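Stitching Practice: Tips for the Bench
Prevamthorpe Skills Workshop > Tips > Thread and Tissue

These are collected from the tip sheets that used to hang over the benches. They cover closing a straight cut in practice tissue, looking after thread, and leaving the bench fit for the next person. If you are new, read the part on thread first. Most of the time lost in a session is lost to thread.

Before you start

Take the tissue out of the fridge 30 minutes ahead if it is animal tissue. Cold tissue is stiff and the needle drags. Pat the top with a paper towel and leave it at that. Rubbed hard, the surface frays and the stitches pull out.

Put a folded damp cloth under the block or the tray so it doesn't creep across the bench. The Janwood trays have a lip on one side only. Turn the lip away from you.

Make one clean cut, in one pass, no deeper than you plan to close. A second pass nearly always gives you a step in the wall of the cut, and you will be fighting that step all the way down.

Set out what you need on the side of your working hand: thread, scissors, a spare needle, a dish for scraps. Sharps go in the yellow tub and nowhere else.

Thread

Cut it shorter than you think. Eight inches is plenty for a short running stitch, and for single stitches you can go shorter still. Long thread loops around everything in reach.

If the thread comes off the card with kinks, hold it at both ends and pull gently until it relaxes. Don't run it between your fingernails. That curls it like gift ribbon.

Pale gray thread is hard to follow over a dark background. If you keep losing the tail, switch to a dark thread for practice or move the lamp lower. We buy the plain black from Sutanto in boxes of 200 lengths, and it is good enough for bench work. It is a little stiff for fine knots.

Keep the loose end parked in the same place every time, off to one side and away from the cut. Pull it there before you go in for the next bite.

Never grab the thread in the middle with the jaws if you still have to tie with that part. Grip it near the end, where you will be trimming anyway. Crushed thread looks fine until you snug the knot down, and then it breaks.

Working the cut

Start at one end and stay in order. Skipping to the middle "to hold it together" leaves a pucker at each end unless the cut is a long one.

Bring the two tips in from opposite sides and let them meet at the cut. If both come from the same side, they cross and one hides the other. With the tips facing each other you can steady the edge with one and pick up with the other, and the pass from one to the other is a short one.

Hold the edge lightly. You want enough grip that it doesn't slide. If you see teeth marks when you let go, you were squeezing.

Take equal bites on both sides. When one edge rides up over the other, look at the depth of the last bite before you blame the knot.

Stop pulling when the edges touch. Tissue that bunches up or turns pale under the thread is too tight, and you should take the stitch out and put it in again.

Trim the ends as you go. Leave enough that the knot can't slip, but keep them short, a stubby little bristle. Long ends get caught in the next stitch. In the view below, the short dark ends are standing up at the top of the cleft, with both tips working close by, and a fine thread runs off to the right.

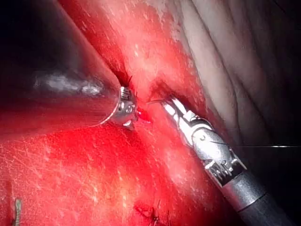
Light and glare

Polished metal throws bright spots, and a dark rounded shaft will carry a long pale streak down its length. You can't get rid of all of it. Move the lamp a little to one side until the streak is off the part you need to watch, which is usually the jaws.

One lamp straight overhead flattens everything and makes a narrow cut look like a line drawn on the surface. Bring the light in from an angle and you can see how deep it goes.

Wipe the lens or the magnifier before each session. Use the lens cloths in the top drawer. Paper towels scratch.

Knots that hold

Lay the first throw flat and check it before you add the second. If it has rolled to one side, undo it now.

Change direction on each throw. If you go the same way twice you get a slip knot, and it will open while you are busy with the next one.

Three throws for the braided thread, four for the slick kind. The Prasto monofilament wants five.

When you have lost track of which throw you are on, cut it off and start over. It takes less time than guessing.

Cleaning up

Count needles out and count them back in.

Rinse the tips in cool water first. Hot water sets whatever is on them. Open and close the jaws a few times under the tap, then go around the joints with a soft toothbrush. Small joints hold dirt in the grooves, and that is what makes them stiff later.

Dry with the jaws open. Store them open too, tips up, in the rack marked 789. The old rack, 893, has a bent peg and should only hold scissors until it is fixed.

Animal tissue is double bagged and goes in the outdoor bin the same evening. Silicone and foam blocks can be washed with dish soap, dusted with a pinch of cornstarch, and used again until the edges crumble.

Wash the damp cloth or throw it out. Do not leave it in the sink.

See also: Choosing a needle, Sharpening bench scissors, Stain removal for aprons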